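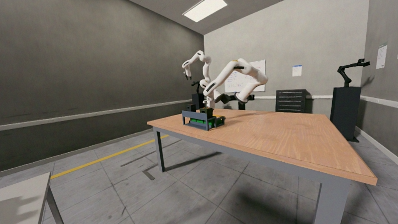

Ticket 1203: Two-arm cell, request to sign off the "safe distance" rule

Status: Open, returned to requester
Opened: 03/04/2025
Site: Stotdale
Cell layout by: Kovach
Rule set: Sostimden handling rules, section 8

Summary from requester
Cell model is finished. Two arms, one table, one fixture. Rule check ran 43 times with no violations. Please approve so we can order the floor marking.

Reply 1
Not approving yet. A clean run tells me the checker didn't complain. It doesn't tell me what the checker was looking at. Please attach the settings file, and say which parts of each arm are included in the distance check. Last time we got one of these from Kovach, the check covered the links and left out the gripper, and we only found that out after Delić had built the guards.

Reply 2 (requester)
Settings attached. Links and wrist are included. Gripper is listed as "tool, optional" and set to off. The person who set it up says that is the default.

Reply 3
I don't care much what the default is. Section 8 says "all moving parts, including any tool and any part held by the tool." Turn it on and run it again. Also:

1. The yellow floor line is being used in your write-up as the edge of the keep-out area. Where does that come from? A line on a floor is paint until someone measures from it. I want the reach of each arm, at full stretch, with the gripper on, compared with the line.

2. Both arms share one table. Your write-up treats them as 2 separate cells with a rule for each. Section 8 has a clause for shared work areas and I can't find it in your check at all.

3. The stop test was done with both arms parked. Do it with one arm down at the fixture.

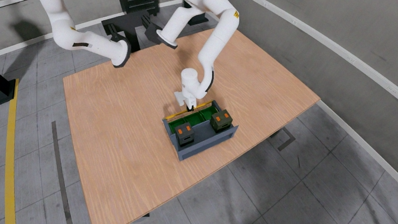
Aicha Kamel

Looking at the working position now. The fingers are down at the far side of the container, over the yellow bar, with a dark box standing toward each end. That is the pose I want tested, and it's missing from your list. Every pose you sent me has the gripper well clear of the fixture, so of course the distances look good.

Add it, with the gripper on, and report the smallest gap to the container and to both boxes. If the tool says the gap is fine but can't give a number, leave the field blank and tell me so. Please don't write "OK" in it.

Reply 4 (requester)
Gripper turned on. First run stopped with a distance warning at the end panel. Should we widen the limit so it passes?

Reply 5
No. Change the approach path or move the fixture, then rerun with the same limit. Send the log from the failed run too. Floor marking order stays on hold until points 1 to 3 are answered.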